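Is Grilldale in Galanstead still open late?

Driving through in October, getting in after 9pm. Last time we had the double cheesburger and chips and I've thought about it since. Is it still good or has it gone downhill? Two adults, four kids, so don't want to queue for nothing.

Yesenia Quintero
4 comments

Segers Fan
closed last time i went. try Segers

Idun Hellström
Still open, till 10 – kitchen stops at half nine though, so ring ahead. Burgers same as ever, chips a bit saltier. We paid £39 for the lot of us and waited 18 minutes. Parking round the back off Allport Road, the front bays fill up. Ask for the onions well done, they dont do it unless you say. Shakes were off that night, machine being cleaned.

We stopped over in town and took ours back to the room.

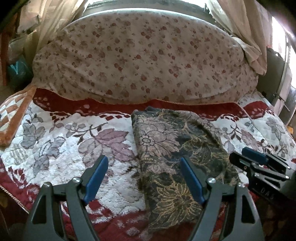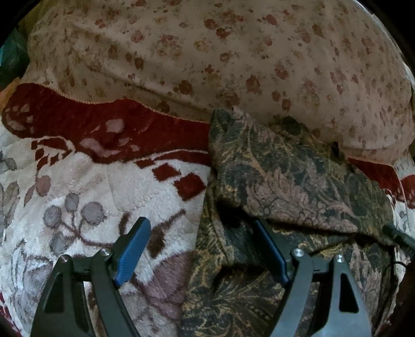
More on eating in Galanstead

Mo_T
Agree with Idun, ring first. Chicken burger is dry – skip it.

Shares 18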